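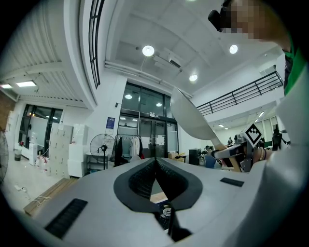 Fivine is looking for visitors to take part in its April open day, and for two paid hosts to help run it. We develop hand-held grippers: a person holds one by the handle, does an ordinary task with it, and the recording is later used to teach a robot arm the same task. Most of the work is done standing up in our main hall, under the mezzanine railing and the round ceiling lights, with a gripper held up so that the black-and-white marker on top can be read. On the open day we want people from outside the company to try it.

## Taking part as a visitor

You don't need any technical background. You must be 16 or over and able to hold a tool that weighs 900 grams for a few minutes at a time. If you have a wrist or shoulder injury, tell us when you book and we will find you a task at the table.

A visit lasts 80 minutes:

- a short safety talk and a consent form
- a demonstration of two people working side by side, led by Ľubica Kratochvíl
- your own turn with a pair of grippers, with someone next to you
- a look at one of our arms repeating a task recorded earlier in the year

Faces are blurred in everything we keep. You can ask us to delete your recording on the day or later by email. Long sleeves should be rolled up or close-fitting, and please wear flat shoes — there are cables on the floor in places.

Visits are free. We can't pay travel costs for visitors. Groups from schools and colleges are welcome but should write to Dwayne Achterberg before booking, as we take only one group in each session.

## Working as a host

The hosts will meet visitors at the glass entrance, check names, hand out grippers and wipe them down between sessions. Once you have been trained you will also answer simple questions about how the tool is held and what happens to the recordings. Harder questions go to Ctibor Vaněk, who built most of the current version.

You will need:

- clear spoken English; Czech or Slovak is useful
- some experience of dealing with the public (shop, museum, front desk, anything similar)
- to be free for a half-day of training the week before

The fee is 3,000 crowns for the training and the open day together, with lunch on both. Start time on the open day is 8.30 in the morning and we expect to finish clearing up by 5.

## How to apply

Visitors can book through the form on our website or by phoning reception. For the host places, send a CV and a few lines about yourself to Radoslava Kuruc, with "open day host" in the subject line. We will ring the people we want to meet — the interview is short and can be done by video.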